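I replaced the kitchen scale in October, and the replacement changed how I log water. The old method was marks on a bottle. The new method is mass, and it has been good enough that I am writing down the procedure before I forget the details.

Water at room temperature is close enough to one gram per milliliter that I treat the two as equal. A bottle goes on the scale full in the morning and again whenever I remember. The difference is what left the bottle. It doesn't distinguish between what I drank and what went on the basil, so the basil now has its own cup.

The scale resolves to 2 grams. Repeatability is worse than that if the counter is uneven, and mine is. I put the same sealed jar on it six times and wrote down each reading, then shimmed the left rear foot with folded card and did it again. The second set was tighter. The zero also drifts while the scale warms up, so I turn it on before making coffee and tare it afterward.

The container matters more than I expected. Everything that goes on the scale at one weighing has to be there at the next, lid included. I lost most of a week's data to weighing with the lid in the morning and without it at night.

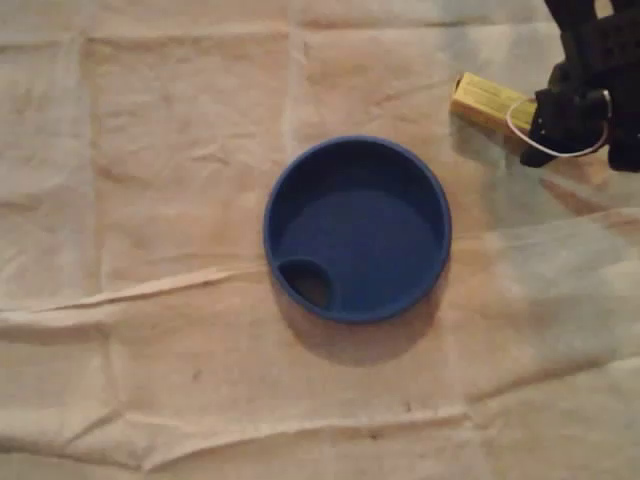 *Blue lid, oval opening at lower left.*

Berkay Yaman asked in the comments on the last post why I don't use a flow meter. Cost, mainly, and the small ones I looked at want a minimum flow that a person sipping doesn't reach. He also suggested logging to a spreadsheet with a timestamp column, which I have adopted. The columns are time, gross mass, and a refill flag. A refill gets two rows, one before and one after, both flagged. The formula skips any interval where both ends carry the flag.

My target is 1,000 grams by lunch. I miss it on days when I leave the house early, and the log shows a flat stretch until 6 p.m. or so on those days.

Still open: whether the card shim compresses over time. I will recheck it with the jar next month and post both sets of readings.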